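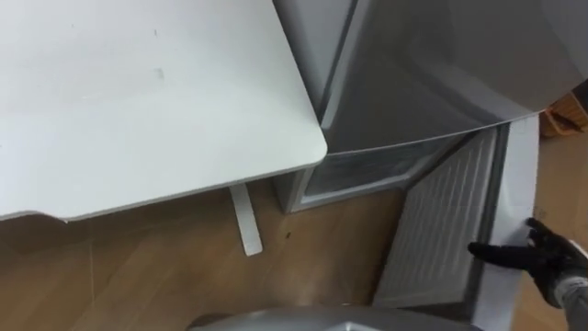

Tarville furniture bank moves to larger space

The Tarville furniture bank will reopen Thursday in the former Russo carpet store on Bultarell Street, giving it room to take in dining sets, beds and large appliances for the first time.

The service hands out used household goods free of charge to people moving out of shelters or temporary housing. It had worked out of two garages behind the Graloneck fire station, where space was so tight that it often turned down anything bigger than a dresser.

Small kitchen tables are the item most often asked for, followed by twin beds and desks for school-age children. There are 13 households on the waiting list for a table.

Donated items should be clean and sturdy enough for daily use. Scratches and light stains are fine. The furniture bank does not accept cribs, car seats, sleeper sofas or mattresses with tears. Tables with removable legs can be dropped off in pieces as long as the screws are taped to the underside in a bag.

Drop-off hours are 10 a.m. to 5 p.m. Thursday through Saturday at the loading door on the north side of the building. Free pickup is offered inside the Tarville town limits and in Graloneck, and must be booked at least two days ahead.

People who need furniture must be referred by a school, clinic or housing office. Referrals made at the old address are still good and do not have to be filed again.

The town is leasing the building through next October. Street parking on Bultarell is limited to one hour.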